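Section 4. Pairing the Drutov earbuds with a phone or tablet

Before you start, charge the case until the small light on the front stays white. The first charge takes longer than the later ones, so please be patient. Use the cable which came in the box or another good USB-C cable.

1. Open the lid of the case and leave both earbuds inside.
2. Press and hold the button on the back of the case for 4 seconds. The light starts to blink blue.
3. On your phone, open the Bluetooth settings and switch Bluetooth on.
4. In the list of new devices, choose "Drutov 516". If you see two entries with this name, choose the upper one.
5. Confirm the pairing on the phone. The light becomes white again and you hear a short tone when you put the earbuds in your ears.

Note: The pairing mode ends by itself after 2 minutes. If the phone did not find the earbuds in this time, close the lid, open it again and repeat from step 2.

Note: The Prasier app is not necessary for listening to music or for calls. You need it only to change the touch controls and to install updates.

Caution: Do not take the earbuds out of the case during an update. An interrupted update can leave one earbud without sound, and then a full reset must be made.

Connecting a second device

The earbuds can remember up to four devices, but they play sound from one device at a time. To add a device, repeat the steps above with the new phone, tablet or computer. To change between devices, stop the music on the first one and start it on the other. With some older Riedl tablets the change is slower, and you may need to choose the earbuds again in the Bluetooth settings.

Full reset

1. Put both earbuds in the case and leave the lid open.
2. Hold the button until the light blinks red, then let it go.
3. Delete "Drutov 516" from the list on your phone.
4. Pair the earbuds again as a new device.

Caution: The reset also deletes your own sound settings.
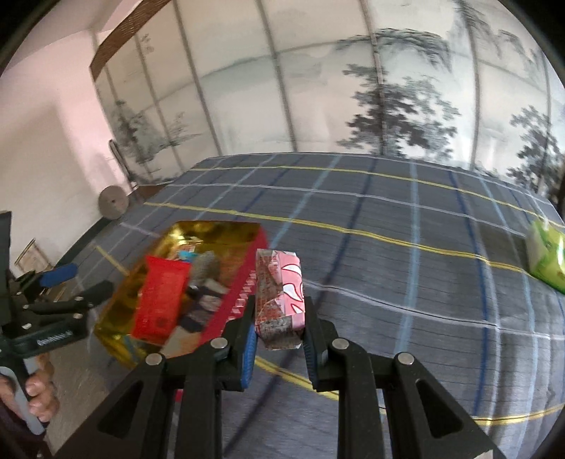

Can I use only one earbud for calls?
Take out the earbud you want to use and leave the other one in the closed case. The microphone works on both sides, so you can choose left or right.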